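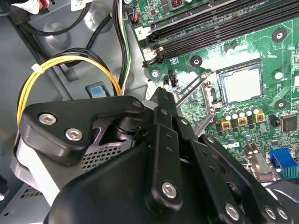

Figure 2. Desktop computer, case open, with motherboard and power cables.

Home Guides Readings Support
Search this manual Go

Section 16. Setting up a study plan in Trumance

A study plan sets out Bible passages and reflection questions by topic (temptation, anger, forgiveness). The Prisetti reading list must be installed before a plan is created.

1. Open Plans and select New.
2. Enter a plan name of up to 50 characters. The name appears on the printed sheet.
3. Select a topic. To combine topics, hold Shift and select the second one.
4. Select a translation. Verse numbering follows the translation selected here, including in the Psalms.
5. Set the reminder time. The default is 6:00 a.m.
6. Press Save.

Note: The Prisetti list contains 3427 passages. Passages from the deuterocanonical books are hidden by default. To show them, go to Options > Canon and select Extended.

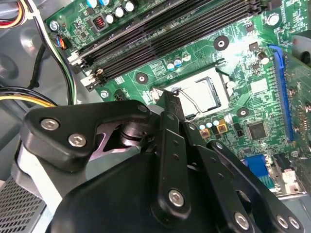

7. To add reflection questions, open the saved plan and select Questions > Import.
8. Choose the Mustonen set for personal study or the Tencombe set for groups. Only one set can be active in a plan.
9. Check that each passage has a question beside it. A gray dash marks a passage with no question.

Caution: Changing the translation after step 8 deletes any notes attached to single verses. Export the notes first (Plans > Export).

Note: Private journal entries are stored apart from the plan and are not included when a plan is shared with a group. To print them, see Journal Settings.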